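Home Files Issues Wiki Sign in

# Gredik: small-kitchen recipe notes

Gredik is a set of home recipes written down as plain text, one recipe per file. It started as a box of index cards and grew when readers of the Sistley newsletter sent in their own. The current release has 2315 recipes. The last one had 2364; the drop comes from merging duplicates, mostly banana bread and lentil soup.

All the recipes are meant for a home kitchen with limited counter space. Nothing calls for a stand mixer or a second oven.

## What is in a file

Each file has a title, a yield, an ingredient list and numbered steps. Some have a notes field at the end. Amounts are in cups and spoons unless the cook weighed things, in which case grams are kept as written. We did not convert between the two. Flour in particular was measured in too many different ways for a conversion to mean much.
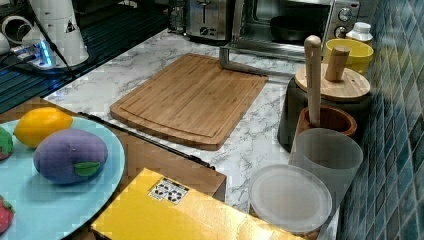

Oven temperatures are in Fahrenheit. Where a card said only "hot oven" or "medium oven," the words were left alone and the `temp` field is blank. Please don't fill it in with a guess when you send a fix.

## Folders

- `bread/` quick breads, flatbreads, rolls
- `soup/` soups and stews
- `tray/` anything baked or roasted on one sheet
- `cold/` salads, pickles, dressings
- `sweet/` desserts and jam
- `unsorted/` cards we couldn't place

The `tray/` folder has had the most checking. The pickles in `cold/` are refrigerator pickles only. They have not been tested for canning and should not be used that way.
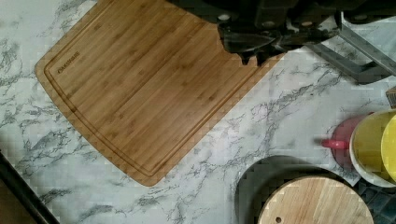
Shahab Tabrizi wrote in to say that the rice dishes are hard to find under this layout, and that a person looking for a pilaf would never open `tray/` first. He suggested a folder for grains. That is a fair point, and the next release will have one. Until then, search the titles for "rice," "pilaf" or "bulgur."

## Known problems

Spelling of ingredient names is uneven. Scallions and green onions both appear, sometimes in the same recipe. The Birgate cards were typed from photocopies and have 13 recipes with a missing last line. Those are marked `incomplete: yes`.

Yields are the cook's own estimate. "Serves 4" on a soup card may mean bowls or mugs.

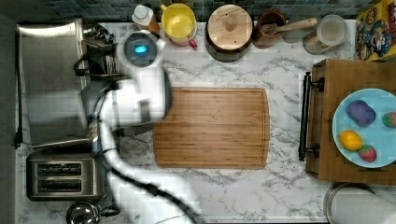
Nouri asked on the issues page whether the salt amounts could be trusted, having made the bean stew twice and found it far too salty both times. The card was written for table salt but doesn't say so. We added a note to that file and to 2 others from the same cook. Start low and taste.

## Using and changing the files

You may copy, print and edit the recipes. Keep the `source` line if you pass a file along. Corrections are welcome on the issues page, one recipe per issue, with the file name in the title. 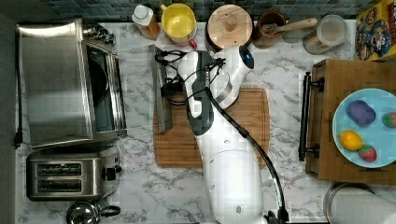

If you send a new recipe, cook it at least once from your own written steps before you submit it. Photos are optional. New files are read on Thursday evenings and go into `unsorted/` until someone gives them a folder.

Related

- Sistley newsletter back issues
- Birgate cards, typed text only
- Gredik label sheet for jars
- Change list for the November release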